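Subject: [Dutholm-robots] Re: wrist camera, picture smears when the arm turns
Date: August 26, 2024

Hello all,

I have put black gripping strips on the fingers of my home arm and now I work on the camera. One picture from it:

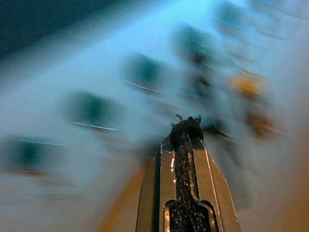
Festaline wrote:
> Before you change the camera, lock the exposure by hand.
> On automatic, mine went very slow in my cellar.
> Which speed do you use for the wrist joint?

Thank you, I did not know that it can be locked. The wrist runs at setting 31, which I chose in May and never touched again. The fingers stay sharp because they travel with the camera — everything behind them becomes stripes.

Tonight I will try an exposure of 1/1000 and one more lamp over the bench. If the picture becomes too dark, I will turn the wrist slower. Does somebody know if the Flonier driver keeps the exposure value after a restart? I could not find it in the manual.

Best regards,
Mayrhofer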